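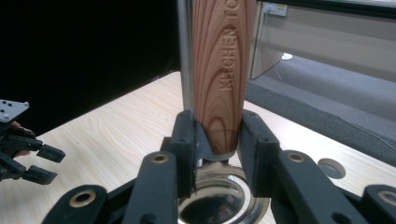

The Kitchen Bench Gets New Hands

The operations lead at Witach has the same first question for every visitor: "Have you ever packed a rolling pin?" Most people haven't. She has packed more of them than she cares to remember, and she is delighted that the job is changing.

Witach puts together kitchen sets for mail-order stores: pins, cups, spoons, whatever the season's catalog asks for. For years it was all done by hand at long tables. Last November the company began working with Movgate, a small automation firm, to teach machines the first part of that work. The teaching is done by people from the packing floor, who pick things up with hand-held grippers and move them the way they want a robot to move them later.

"I expected engineers in the room telling us what to do," she says. "What we got was engineers asking us! How do you hold this, why do you turn it that way, what do you do when it slips. I've been here a long time and those were questions I had answers to."

The rolling pin and the steel cup are her favorite pairing to talk about. A pin is heavy and round, and it would much prefer to lie down. A steel cup is light and shiny and slides if you look at it wrong. Getting one to stand in the other takes a soft approach and a bit of patience, and she says the packers were better at it on the first morning than anybody from Movgate.

"One of the developers tried for most of a coffee break," she says, laughing. "Then one of our night people came over, did it, and went back to her sandwich."

It was slow going at first. The grippers feel strange for a day or so - you lose your fingertips, basically - and wrists get tired. The team settled on short turns at the table, with a switch to ordinary packing in between. By the time they finished the first product line, Herus, they had recorded 3139 tries, good and bad. The bad ones were kept too, which pleased her. She had a few in there herself.

So what has changed for the people? Quite a lot, and she is careful to say that not all of it was easy. The early meetings were tense. People wanted to know whether they were training their own replacements, and she wanted to know as well. Management put in writing that nobody on the floor would lose a job over the project during its first two years, and she thinks the room relaxed only after that letter was read out loud, twice.

"Two years is two years," she says. "I'd like it to be longer and I keep saying so. But I can plan my life around a letter. I can't plan around a rumor."

Teaching shifts pay more than packing shifts, and anyone can sign up. Over 70 people have tried it so far. Some went straight back to the boxes, happy to have music on and a rhythm going. Others have moved into the job for good, and two of them now check recordings full time, marking the spots where a grip came in too high or let go too soon.

The robots themselves are running on a single line, and only on Herus orders. They do the lifting and placing, while people handle the wrapping, the odd-shaped pieces and everything that arrives dented. The lifting was the part that sent folks home with sore shoulders, so she doesn't miss it one bit.

"I used to go home on a Thursday and not want to pick up my own kettle," she says. "Now I go home and bake. With a rolling pin, yes, I know."

Next up is the Wickramasinghe line, a bigger range with bowls that nest inside each other. The packers have already told Movgate that the bowls will be trouble. They stick together, and the trick for getting them apart is a little twist that is hard to put into words. She has asked for 100 hours at the table before any robot goes near them, and she already has a list of people who want the first turn.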